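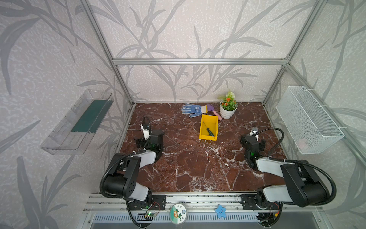
White pot, orange flowers, one glove.

Greenhouse and potting shed safety check, February round

I do this every year before the seed trays come out, and every year I swear I'll do it in the autumn instead, when my fingers work. Anyway, same list as last time with my comments after each line. Waltraud Kuster has the plot next to mine at Drelimau and asked for a copy, so I've tried to write in whole sentences (mostly!). Copy it, cross bits out, add your own.

GLASS AND FRAME

1. Cracked or slipped panes
Two slipped, one cracked. The cracked one is low down by the door, right at shin height, so I've taped both sides and ordered a new piece from Oláh. It was cut to size last time and fitted first go, which I still can't get over.
FIX BEFORE USE

2. Glazing clips
Missing four along the north side. I had a tin of spares and now I don't have the tin. Bought more.
DONE

3. Door runs freely and can't come off its track
Sticky but safe. I scraped the runner out with an old knife and got a good cupful of moss. Want to grease it properly when it warms up a bit.
OK FOR NOW

4. Roof vent
Opens, stays open, shuts. Hurray.
OK

ELECTRICS

5. Plug-in breaker trips when you press the test button
Yes, first press. If yours doesn't, stop there and don't use anything in the shed until it's replaced.
OK

6. Cables off the floor and away from the tap
Mostly. The heater lead had worked its way down behind the water butt, so I've hooked it back up with proper cable clips, where last year I'd used garden wire (I know, I know).
DONE

7. Heater
It's the Prisska one, 54 pounds second-hand, and it has been fine. Grille clean, feet level, nothing within arm's reach of it. I had a stack of fleece on the shelf right above, which I've moved to the house. Please look above your heater as well as beside it! I never used to.
OK

8. Heated mat
The flex has gone stiff near the plug. I dithered over this one for a whole cup of tea and then put it in the bin. A new mat costs less than a shed.
REPLACE

TOOLS AND HANDS

9. Gloves
Went through the whole box. Threw out anything with a hole in the fingertips, and the leather pair that had gone like cardboard. The grippy knitted sort are my favourite for pricking out and general fiddling, but they're no use at all against brambles, so keep something thicker for those. Check inside before you put a hand in. I had a very large spider last spring and we were both upset.
OK, need one more pair

10. Secateurs and knives
Sharpened, oiled, catches all working. The long loppers have a loose bolt that I've tightened twice now, so that wants a new washer.
WATCH

11. Stepladder
Feet worn on one side. It rocks on the slabs.
DO NOT USE until the new rubber feet come 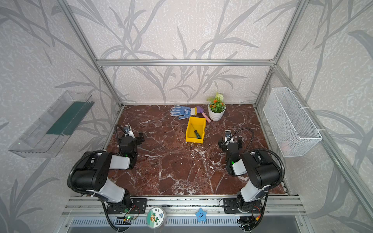 CHEMICALS AND COMPOST

12. Everything in its own bottle with a label you can read
One mystery bottle at the back, no label, smells of nothing. It's going to the tip's hazardous shelf, unopened from here on.
REMOVE

13. Top shelf only, and the cupboard locks
Lock is stiff but turns. The Jasent feed had leaked down the side, so I wiped the shelf and stood the bottle in an ice cream tub.
DONE

14. Compost bags
Open them outside or with the door wide, head back, mask on if it's dusty. I've left mine folded over by the door.
OK

FLOOR AND PATH

15. Slabs level, no green slime
Oh dear. Very slimy between the butt and the door. Scrubbed half of it, then the rain came. Other half still to do.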